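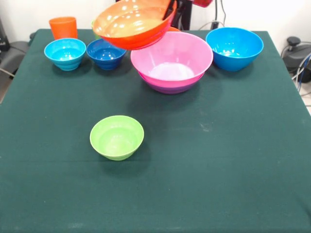 Surely plastic bowls are for toddlers and picnics, a reader named only as "Clornmont" wrote in after my last column, and a grown-up kitchen should own one good set of white dishes and be done with it. I have been chewing on that for a week, usually with a bowl in my lap, and I disagree with nearly all of it!

I love a mismatched stack of colored bowls. I love the lime green ones and the royal blue ones and that loud orange that makes plain rice look like an event. When I moved into the apartment over the Hendara laundromat I owned 20 white dishes, all matching, all perfectly fine, and I could not tell you one thing about any of them. Then I bought six plastic bowls at the Gatchalian flea market on a Thursday evening, when the sellers were already folding up, and within a month I had favorites. Purple was for popcorn. The big pink one was for salad, and also for bread dough, and once for soaking a sweater (it was washed afterward, please don't write in).

Color does real work in a kitchen. If I say "grab the blue one" to someone across the room, they come back with the right bowl, or at least with one of the blues, and we sort it out from there. Try that with a shelf of white. On baking days I put dry things in one color and wet things in another and I don't lose my place when the phone rings. Kids get this right away. Hand a four-year-old a stack of bowls in different sizes and colors and they will be nesting and un-nesting them until supper.

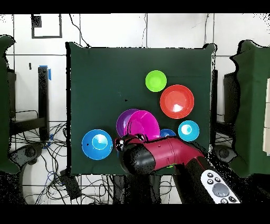

And the nesting doesn't have to be perfect, either. Store-bought sets are designed so each bowl drops into the next with a tidy little click, and that's lovely until you lose one and the whole tower looks wrong. A mixed bunch has no correct order. You lean magenta against purple, you shove the small blue one wherever it goes, and the cupboard door still closes. Mostly.

I will give my reader this much: plastic scratches, and tomato sauce will leave its mark on a pale one forever. I don't put mine in the microwave and I don't pour boiling soup in them. For soup I have two heavy stoneware bowls from the Jellness thrift store, both brown, both chipped, both wonderful. So I'm not asking anybody to throw out the good dishes. Keep them! Bring them out for company if you like.

But on an ordinary night, with cereal for dinner or a heap of green beans to snap, I want something light that I can drop on the floor without a funeral. I want it to be a color I picked because I liked it. If you have a flea market nearby, go late, bring small bills, and look under the tables where the boxes are. The red-orange ones go first.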